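26th January

Back on the paint bench after the long gap. Batch 948 of the Fellus blue is still dragging under the brush, and Viola reckons I'm thinning it too late (she may be right!).

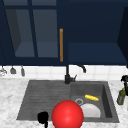
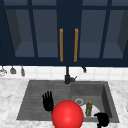 Drying time was the whole job today. I put 50 ml of retarder into the test pot and brushed out two panels, one flat and one upright, and the upright one sagged near the bottom before lunch. For the Siddiqui kitchen I want that same dark navy with the long amber-gold handles against it, so any sag next to a handle is going to shout. Haris sanded the bad panel back with 200 grit and I'll recoat it tomorrow with half the retarder. Ask Adel where the good brush went.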